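Trirdale Tool Library -- Frequently Asked Questions

Who can join?
Anyone over 18 who lives in Trirdale or Brundau. Bring a photo ID and something with your address on it.

What does it cost?
Membership is $60 a year. There is no charge per loan.

How many items can I borrow?
Up to five at a time, for one week. You can renew once online if no one else has reserved the item.

What if I return something late?
The fine is $2 per day per item. Reservations are blocked until it is paid.

Do you lend gas-powered tools?
No. We lend hand tools and corded or battery tools only.

Something broke while I was using it. Do I have to pay?
Not for normal wear. Tell the desk when you bring it back -- please don't try to fix it yourself.

Can I donate tools?
Yes, if they work. Donations are accepted through the end of March. 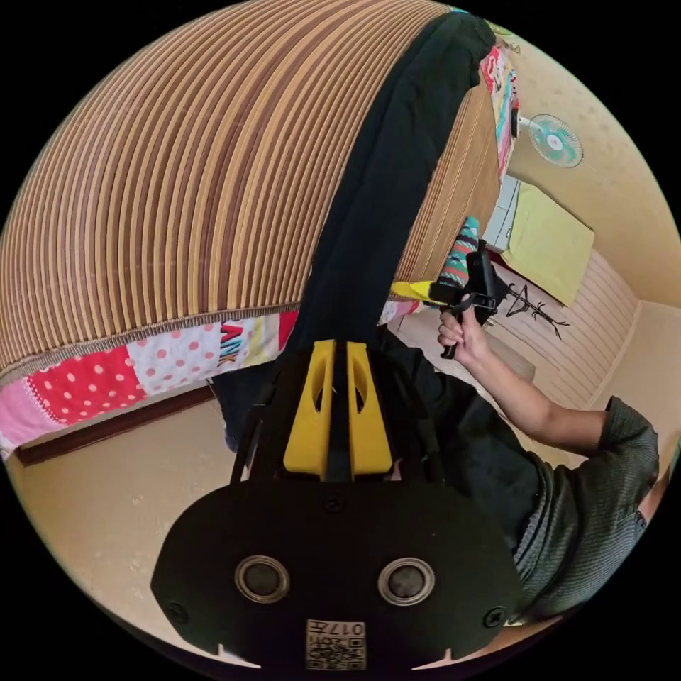
Photo: Géza Somogyi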